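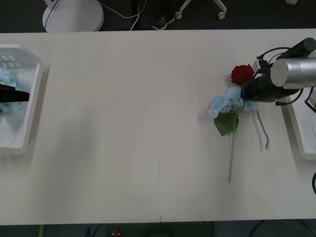

Flower sorting at the two-arm table, open afternoon at the Nemley workshop.

I went to the student robotics open day at Nemley on September 9, 2021, expecting small machines hitting each other with hammers. I had brought my good jacket. Instead I spent most of the afternoon watching two arms deal with fake flowers, and I missed my bus for it.

The workshop is on the ground floor of the old Ostrowski print building, past a bike rack and a door that says PULL and needs pushing. You sign in, you get a sticker, and you are told where the coffee is. The coffee is a mistake, but the sticker was nice.

Sofia Frade runs the class. She teaches it as an evening elective, two terms, no experience needed, and she has the calm of a person who has seen a lot of things dropped. Her students pick one dull household job and spend the whole course on it. Last year's group did socks. This year's chose flower arranging, over her mild objections, and called the project Trandosau after a street one of them grew up on.

The job sounds like nothing. Take an artificial stem, move it from one place to another, don't crush the head. I could do this at age four. But a hydrangea is mostly air and frill, and it has one thin stem for a machine to take hold of, somewhere below all those petals.
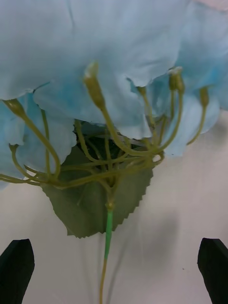 Lining up on the stem from underneath, leaf and all.

The students work in pairs. One drives the arms by hand while the other keeps notes, and then they swap before anybody gets grumpy. Every good run is saved, and the saved runs are what the software learns from. So far they have 464 of them. Sofia told me this with pride, and a student behind her said it felt like more.

I asked what a bad run looks like. I was shown the notebook, where the remarks column includes "leaf," "leaf again," and "sneezed." The class has its own rule that a run over 40 seconds doesn't count, which has led to some tense driving and at least one argument about when a second starts.

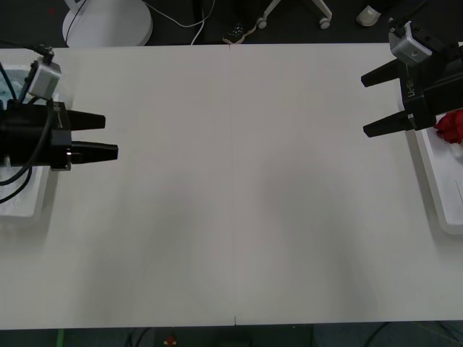
Visitors were allowed a turn after three o'clock. A man ahead of me in line announced that he was a dentist and would be fine. He was not especially fine. I did a little worse than the dentist. My stem went over sideways, I said a word, and a very polite teenager reset everything for me and wrote something in the notebook that I chose not to read.

What surprised me was how quiet it all is. I'd imagined whirring. Mostly you hear chair wheels and people saying "left, left, your other left." Every so often there is a small cheer from the far end, where the beginners were building line followers from Gomadex kits and chasing them under the furniture.

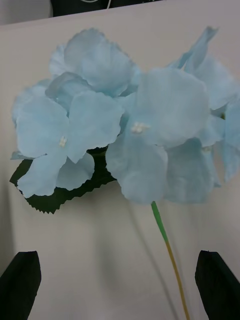

Can a complete beginner join the class in the middle of the year?
New students start in March as well as in the fall, and Sofia puts them with a pair that already knows the table. Bring a notebook and closed shoes.

That is more or less what the handout says, too, along with the fee, which is 98 dollars a term and covers the kit loan. There are six places left for the next round. I took a handout, told everyone I'd think about it, and pushed the door that says PULL on the way out. From that side you pull.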